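Section 3. Planning and Budgeting Before You Order

Read this section before you fill in the order form for an Urneo two-arm unit. Most change requests after delivery come from steps skipped at this stage.

3.1 Work out the full cost

1. List the tasks you want the unit to do in its first year. Use one line per task.
2. Mark each task as hard goods or soft goods. Bedding, towels and other cloth count as soft goods and need jointed hands.
3. Add the hand set to the base price. Hands are quoted separately from arms.
4. Add spare parts. Ukik stocks glove covers, cable ties and sleeves as one kit, part 129.
5. Add operator training. Plan on 30 hours for the first operator.
6. Set aside money for worn cables. These are not covered by the Darnlow service plan.

Note: Prices on the Triantafyllou dealer list do not include freight or the lift-gate fee.

3.2 Check the room

1. Measure the open floor beside the bed or table where the unit will work. Allow at least 600 mm on each side of the arms when they are spread.
2. Write down the floor type. Rugs next to a hard floor should be noted on the site sheet, with the height of the edge.
3. Find the nearest grounded outlet. Do not budget for an extension cord – it is not allowed with this unit.
4. Check the lighting at the hour the work will be done, for example 3 p.m. if that is when rooms are turned over.

Caution: Cables hang outside the arms at the wrists. Keep furniture with hooks, knobs or open handles out of the work area.

3.3 Choose the hands

Bedding work uses both hands on the edge of the cloth. If this is your main task, order two hands and do not plan on a single-arm setup.
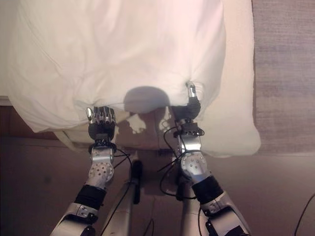 Both arms at work on white cloth.

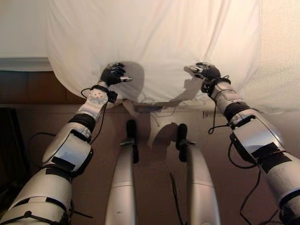 3.4 Place the order

1. Send the task list and site sheet to your dealer together.
2. Ask for a written quote with arms, hands, spares and training on separate lines.
3. Confirm the delivery month. Orders for November should be in before the end of summer.
4. Keep a copy of the quote with this manual. You will need the quote number to register the unit in Section 4.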